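Todmont begins recording laundry-folding examples for its Gazi learning system, starting with socks
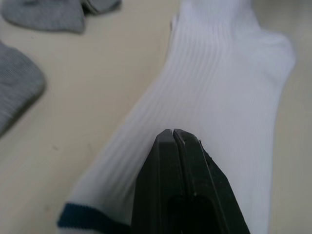 ## 488 recordings from the first month

**Grevau, January** – Todmont has finished the first month of recording for Gazi, its learning system for handling clothes and household linen, and the team could hardly be happier with how it has gone. Operators at the Grevau workshop made 488 recordings of a robot arm picking up, straightening and pairing socks, all of them guided by hand from start to finish.

Gazi learns from examples. A person steers the arm through a job, the cameras and joint readings are saved together, and the system later studies the whole set to work out what to do when it meets a sock it has never seen. The wrist camera matters most for this kind of work, as it gives a close view of the fingertips and whatever they are touching – ribbing, a coloured stripe at the cuff, a fold at the heel or toe.

"Socks are a wonderful place to start," said Natália Murín, who leads the recording work at Todmont. "They're small, they're cheap, everyone has a drawer full of them, and they never land the same way twice. I've been doing this for weeks and I still get excited when an operator finds a neat way to catch a cuff that none of us had thought of!"

## How a session runs

Each session lasts 42 minutes, with a break before the next operator takes over. Socks are dropped on the table by hand and left however they fall. The operator then picks one, brings the closed fingertips down to the fabric to find the surface, opens them and takes hold near the cuff. Pairs go side by side with the toes pointing the same way. Odd socks are moved to the far end of the table.

The set includes plain, ribbed and striped socks, in white and several greys. Greys were added early on at the request of Zdeňka Štěpánek, who checks the recordings before they go into training.

"Two greys that look alike across a room can be quite different close up," she said. "One has a fine stripe in the knit, the other is smooth. I want Gazi to have seen plenty of both, and I want it to have seen them half overlapping, upside down and folded over."

Failed grasps are kept too, and marked as such. If the fingers close on one layer of fabric when the operator meant to take two, the recording carries on and the second try is saved with it. Sessions are only thrown out when a camera drops out or the arm has to be stopped by hand.

## Eleven operators, most of them new to robots

Todmont trained 11 operators for the work. Most had never used a robot arm before, and the training takes a single afternoon. Declan Stubbs joined from a commercial laundry and now helps to teach newcomers.

"My first go was dreadful, I chased one sock right across the table," he said. "By teatime I was pairing them. You stop thinking about the controls and you just think about the cloth."

## What comes next

Recording moves on to tea towels and pillowcases next, with a second table being set up at the company's Nillcombe site under Ctibor Zelenák. The Nillcombe table will have a darker top, so that pale fabrics can be recorded against a different background. Sock sessions will carry on at Grevau at the same time, with children's sizes and thick woollen pairs added to the mix.

Todmont would also like to hear from laundries, care homes and textile recyclers willing to lend worn items for recording. Everything is washed before use and returned within 30 days.

## Contact

Miroslava Jurčo, press and partnerships, Todmont, Grevau workshop. Visits to see a recording session can be arranged on request, mornings preferred.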